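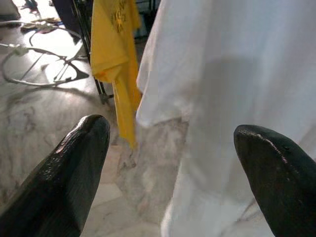 Sorting before hanging

A domestic laundry system fails most often at the point between the drying line and the wardrobe. Washing is timed by the machine and drying by the weather or the radiator, but the stage in between has no clock. Clothes come off the line in whatever order the hand finds them, go into a pile, and stay there until somebody needs a shirt.

Beryl Goodall has spent most of her working life on that stage. She ran the finishing room of a small contract laundry before she began advising households and letting agents on the layout of utility rooms, and her method has changed little between the two. It depends on a clear surface at the right height, a fixed order of work and a single type of hanger. She regards most of the equipment sold for the purpose as optional.

The surface

The first requirement is a table. Beds are too low and too soft, and a garment smoothed on a mattress takes up the contour of the mattress. Kitchen worktops are the right height in most houses but are seldom free from crumbs and moisture. Goodall recommends a folding table with a moulded plastic top, set up in the middle of the floor and not against a wall, so that the far side can be reached by walking round it.

Plastic has two advantages over wood for this work. It can be wiped down in a few seconds, and it has no grain to lift and catch a knit. A top with a shallow moulded pattern is preferable to a perfectly smooth one, on which light synthetics tend to slide. Rounded corners matter more than they might appear to, as a square corner at hip height will find a pocket or a belt loop several times in an afternoon.

Height should be judged with the elbows bent. If the forearms slope downward when the palms are flat on the table, the table is too low and the lower back will do the work. Bed risers under the legs are an acceptable correction provided the table is checked for wobble afterwards. Goodall has a low opinion of the telescopic legs on the Resmont table, which in her experience creep downward by one notch when leaned upon. The older Nalter pattern, with a plain locking bar, is heavier to carry but holds its height.

The floor beneath should be hard, swept and dry. Polished stone and stone-effect tile are both suitable, with the reservation that a veined floor hides small dark items very well. Socks are the usual casualty.

The order of work

Goodall's sequence runs whites, brights, darks. The reason is lint. Dark cotton and fleece shed fibres on to any surface they touch, and those fibres show on a white shirt for as long as it takes to brush them off. Working in the other order means wiping the table between groups. Working from light to dark means wiping it once, at the end.

Whites and brights should be lifted singly by the shoulders or the hem, shaken once and allowed to hang from the hand for a moment before they are laid down. The weight of the cloth takes out the larger creases. A garment pulled sideways out of a pile keeps its twist, and a twist left overnight in thin cotton will usually need an iron.
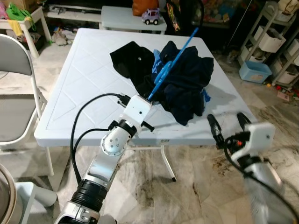

Darks come last and may be left heaped at one end of the table while the remaining area is used for smoothing. The heap should be kept to the end furthest from the worker's stronger hand, and taken from the top. Black and navy are the two colours most often confused under artificial light. They should be separated by daylight if the wash is to be divided again later, although for hanging purposes the distinction is of no consequence.

Each garment is then dealt with in four movements. It is laid face up with the collar or waistband towards the far edge. The sleeves are drawn out to the sides. The body is smoothed from the centre outward with the flat of the hand. The hanger is passed in from the hem and brought up to the neck, so that the neckline is never stretched over the shoulders of the hanger. This last point is the one Goodall finds hardest to teach. The habit of forcing the hanger down through the collar is almost universal and accounts for a great many slack necklines.

The hanger

Uniformity is worth more than quality. A rail of mixed hangers carries its garments at different heights, and the shoulders interlock. Goodall advises buying one pattern in one colour and disposing of everything else, including the wire hangers that arrive with dry cleaning.

Plain moulded plastic is adequate for shirts, T-shirts and light dresses. A strong colour such as blue has a practical use, in that a hanger put down among dark clothing can be found again without feeling for it. The Jollilura hanger, sold in packs of 100, is the one she specifies for rented flats. Heavier coats need a broader shoulder, and for those she uses a Dimitriou timber hanger with a fixed bar.

Knitwear should not be hung at all. It is folded in three and stacked, heaviest at the bottom.

Space on the rail

Dean Lockwood, who fits wardrobes for the same letting agents, works from the rail backwards. His standard single run is 1168 mm between end brackets, a dimension dictated by the alcoves in the terraces where he does most of his work. At that length he allows for no more than 70 light garments on thin hangers and advises clients to stop well short of it. A full rail creases clothes as effectively as a pile does.

He and Goodall disagree about the height. Lockwood sets a single rail at 1759 mm from the finished floor, which clears a long coat with space for shoes below. Goodall considers this too high for many of her clients, who end up lifting each garment above the shoulder and, after a few weeks, return to using the back of a chair. Her preference is for a double rail with the upper one reserved for clothes worn seldom. Lockwood points out that the lower rail then takes the floor space needed for boots and bags. The two have fitted rooms both ways and have not settled the matter.

Upkeep

The table top should be wiped with a damp cloth after each session and the hinges brushed clear of lint every few months. Hangers should be checked for rough seams along the moulding line, particularly at the tips of the shoulders, and any burr taken off with fine abrasive paper. A hanger with a bent or cracked neck should be thrown away. Repairs with tape leave adhesive on the rail, and the adhesive collects dust which is then transferred to collars.

Spare hangers are best kept at the empty end of the rail, all facing the same way, with the hooks towards the wall.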